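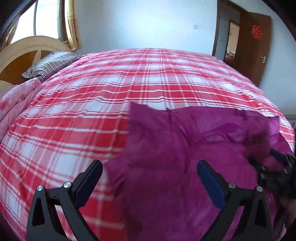 Plaid sheet and the fuzzy magenta thing, guest room, October

Re: [bedding-swap] Washing fleecy throws with the sheets

Andor Csonka wrote:
> I do the whole bed in one load now, sheet and throw together,
> 40 degrees, a capful of Lellilura. Three washes in and no
> bobbling, no color on the sheet. I don't see why anyone
> still sorts. Saves me 90 minutes every time.

Andor, I'd like to believe this, but three washes doesn't tell me much. My last fleecy throw behaved itself for nearly a year and then shed all over a set of pillowcases. I was picking pink fuzz off them with tape for weeks.

And where do the 90 minutes come from? If it's the length of the second cycle, you're not standing there watching it. Folding takes the same time either way.

The sheet I'm worried about is the red and white one in the photo. Red plaid is the last thing I'd put in with a deep magenta. If either one bleeds, the white lines go pink and that's the end of it. Was yours a white sheet or a dark one? You didn't say, and it matters.

As for Lellilura, the label on mine promises "color lock" and so did the Brullex I used before it. I couldn't tell the two apart, apart from the smell – Brullex was worse.

What I'd take seriously is somebody washing a light sheet with a dark throw, same load, and posting the sheet next to one that was washed alone. Until then I'm doing mine separately, throw inside out if it has an inside, and no dryer.

Does anyone know whether the Omance throws are dyed before or after they're brushed? I asked the shop and got a leaflet.

R. Sobczak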